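Shared Laundry Room Talk: Speaker Notes
Renu Bansal, Brurkeck House residents' evening

Start at 7 p.m. Leave the side door propped until ten past. Piyumi Bhattacharjee has the sign-in sheet and will wave when we hit the halfway point.

Opening. Say who I am: third floor, eight years in the building, looked after the laundry schedule for the last two. The talk is on front loaders and what goes wrong with them in a shared room. Most of it takes a minute per wash. Questions at the end, except if somebody can't hear me.

Next two slides together. Let people look before talking. 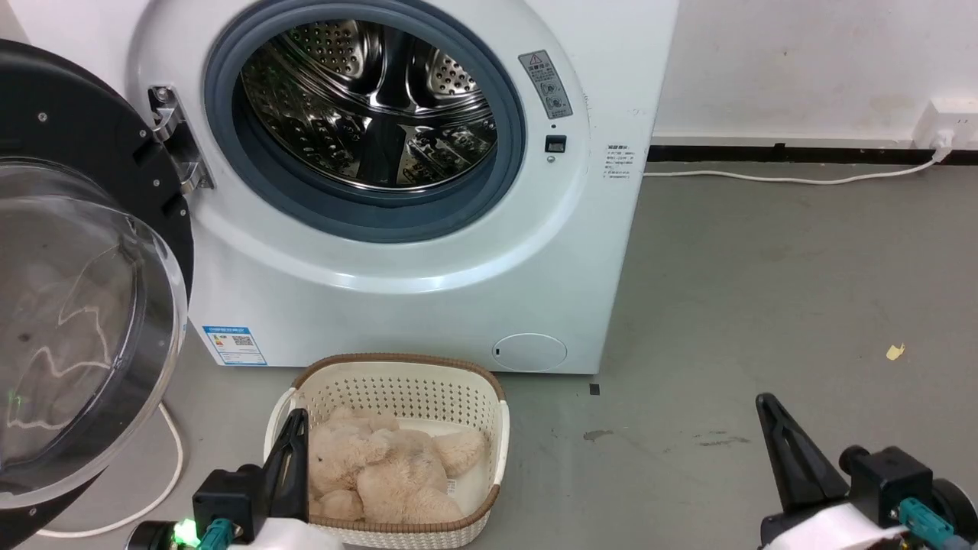
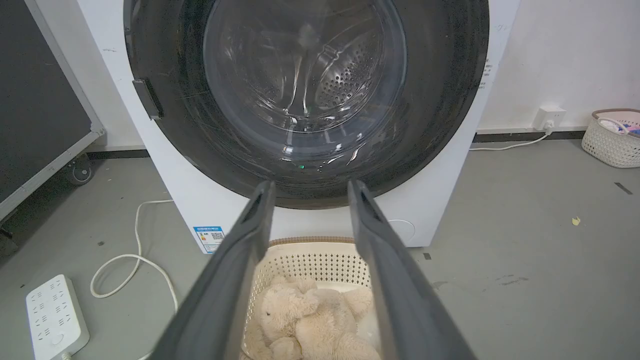 Part 1: Before the load goes in

Look in the drum every time. Put a hand in and turn it once by hand. Socks stick to the top where you don't see them. In April we had a red sock go through with a full load of Piyumi's sheets, and she has agreed to let me mention it.

Check pockets over the basket, not over the machine. Coins and hairpins that fall into the drum can work through the holes or get down into the gasket. After that they go to the filter or stay in the tub and rattle.

Zippers closed, hooks fastened, duvet covers buttoned. An open duvet cover swallows everything else in the load and it all comes out in a wet ball.

Don't pack it tight. You should be able to fit a flat hand between the top of the clothes and the drum. People ask about weight and I don't find it useful, because nobody down there has a scale.

Part 2: The gasket

Slow down here, this is the part people skip.

The rubber ring has a fold in it. Water sits in the fold after each wash, along with lint, hair and whatever came out of the pockets. Pull the fold back with two fingers at the bottom and wipe it with a dry rag. Do the glass too, inside and around the edge. Rags are on the hook, used ones go in the bucket.

If you see black spots, tell me. Don't scrub with anything rough. Uswood, who service the machines, quoted us 200 dollars to replace one gasket, and that comes out of the building fund.

Leave the door open afterward. I know it sticks out into the room. Leave it open anyway. A closed door overnight is where the smell comes from.

(If someone brings up small children and open doors: the room is kept locked after 9, and during the day please don't leave kids in there alone.)

Part 3: Detergent

Too much is the usual mistake. Our water is soft, so the low line on the cap is enough for a normal load. Extra suds make the machine add rinses, and the towels still come out stiff.

We tried the Usura powder for two months and the liquid before that. No strong feelings. The powder clumps if the box is left open, so close the box. No fabric softener on towels or on anything fleecy.

Part 4: Stuffed toys and other soft things

Got more questions on this than anything else, so give it five minutes.

Read the tag first. Anything with a battery or a music box inside stays out of the machine. Check the seams and the eyes. A loose eye should be sewn down before washing.

Put the toy in a pillowcase and tie the top. Cool water, gentle cycle, low spin. Add a couple of light-colored towels so the drum isn't thumping around with one thing in it. Dry it flat on a rack, turning it a few times, and expect it to take more than a day. The middle stays damp long after the outside feels fine. Squeeze it hard before you give it back to anybody.

Tell the Pastor story if there is time. Pastor is my nephew's rabbit. Went in at 57 minutes on the regular cycle with jeans, came out with one ear inside his head. We got the ear back with a crochet hook.

Part 5: Filter

Once a month, and I do it, but I'd like two more people who know how. Shallow tray, old towel, turn the cover slowly and let the water come out before you take it off completely. Power off at the wall first. Last time there was a guitar pick, a lot of hair and roughly three dollars in change, now in the jar on the shelf.

Part 6: Baskets

Each apartment gets one basket in the room. Put your number on the bottom with tape. If a wash is finished and the owner isn't back in 10 minutes, you may move it to their basket. Please don't put it on top of the dryer.

Baskets with holes in the sides are better for damp things. Rinse them out now and then.

Questions. Likely ones: the price per wash (not changing this year), the second dryer (part is ordered), whether bath mats are allowed (cloth ones yes, rubber-backed ones no).

Remind people that the sign-up sheet for filter duty is by the door. Stack the chairs after.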